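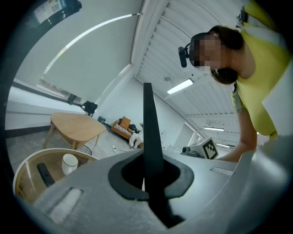 January 2026
Biljana Dumitrescu

Unit 4. Measuring rainfall at a single site

4.1 What a gauge measures

Rainfall is reported as a depth. A reading in millimetres states how deep the water would lie on a flat surface if none of it ran off, soaked in or evaporated. A depth of one millimetre over one square metre is one litre. This conversion is used throughout the unit and should be learned.

A gauge does not measure the depth directly. It catches the rain that falls through an opening of known area and stores it, and the volume stored is divided by the area of the opening. In a manual gauge the division is built into the measuring glass, which is narrower than the funnel, so that a small depth of rain stands as a tall column. It follows that a glass made for one pattern of gauge must never be used with another. Mixed glasses are a common fault in older records, and the error is difficult to find later. Every reading is wrong by the same factor and the record looks entirely normal.

4.2 Siting

The site matters more than the instrument. A cheap gauge in a good position will give a better record than an expensive one next to a wall.

The usual rule is that the gauge should stand at a distance from any obstacle of at least two times the height of that obstacle above the rim. Trees must be checked again every few years. A hedge that met the rule when the gauge was installed may fail it later, and the change is slow enough to pass as a change in the climate.

A fully exposed site is also poor. Wind speeds up as it passes over the rim and carries the smaller drops across the opening. The loss grows with wind speed and is greatest for fine rain and for snow. A site with low, even shelter on all sides is preferred. Where none exists, a turf wall or a pit gauge may be used. A pit gauge has its rim level with the ground and is surrounded by a grid to stop splash.

The rim must be horizontal. A tilted rim presents a smaller area to vertical rain and a larger or smaller area to slanting rain depending on the wind direction. Check with a spirit level in two directions at right angles.

Short grass is the standard surface. Paving and bare soil both splash, and splash adds water that did not fall into the funnel.

4.3 Manual and recording gauges

The manual gauge is read once a day at a fixed hour. By convention, rain found at the morning reading is entered against the previous day. The convention is simple but is often broken by new observers, and a record in which the dates have slipped by one day cannot be compared with any neighbour. When testing an unfamiliar record, check this first.

The tipping bucket gauge is the most common recording type. Rain runs from the funnel into one side of a small divided bucket. When that side is full the bucket tips, empties, and brings the other side under the funnel. Each tip is logged with the time. The total is the number of tips multiplied by the depth that one tip represents.

Three sources of error should be noted.

(a) Water continues to enter the bucket while it is moving. In heavy rain this loss becomes important and the gauge reads low.

(b) Water left in a part-filled bucket may evaporate before the next rain. Light, broken showers are therefore under-recorded. Alternatively the water stays and is counted with the next event, which puts it at the wrong time.

(c) A blocked funnel lets water through slowly. The log then shows long, steady, gentle rain after the real event has ended. An even rate continuing for hours is suspicious in any season.

Weighing gauges avoid (a) and most of (b). They cost more and are sensitive to wind shaking the container. Their output needs smoothing before use.

4.4 Worked case: the Flalbridge record

The Flalbridge site stands 131 metres above sea level on a gentle slope facing west. It has a manual gauge and a tipping bucket gauge on the same lawn. The Viklund gauge is the manual one. The Cuduter is the tipping bucket. Annual rainfall at the site is some 800 mm.

The June total from the Viklund was 57 mm. The Cuduter total for the same month was lower. The task is to decide which figure to publish and whether the other can be used at all.

Procedure:

Compare the two records day by day. A constant percentage difference on all wet days points to calibration or a tilted rim. A difference confined to the heaviest days points to loss during tipping. A difference confined to days of light showers points to evaporation from the bucket.

At Flalbridge nearly all the shortfall fell on days with thunderstorms. The timing of the rain in the Cuduter log was consistent with the observer's remarks. The funnel was clear at both inspections. Loss during tipping was taken as the cause.

The Viklund total was accepted for the month. The Cuduter log was then scaled, day by day, so that its daily sums agreed with the manual readings. The scaled log keeps the timing of the rain and takes its amount from the better instrument. This is standard practice wherever both types are present. Note that the scaling must be done on daily values. Scaling the whole month by one factor would spread the storm error over days that had none.

The day boundary of the log must match the hour of the manual reading. A log summed from midnight to midnight cannot be scaled in this way.

4.5 Missing days

A missed reading is not a dry day. Enter it as missing and enter the next reading as an accumulated total, with the number of days it covers. Do not divide the total evenly. If a nearby record is available the total may be shared out in proportion to it, and the values so obtained must be flagged as estimates.

The Panwood gauge is used for this purpose at Flalbridge. It lies in the same valley and agrees well in winter, when rain comes in broad bands. Agreement is poor in summer. Showers are often narrower than the distance between the sites, and an estimate made from Panwood in a showery month should be treated with caution.

Reading for next session: Unit 5, sections 5.1 to 5.3 (areal averages). Bring squared paper and a ruler.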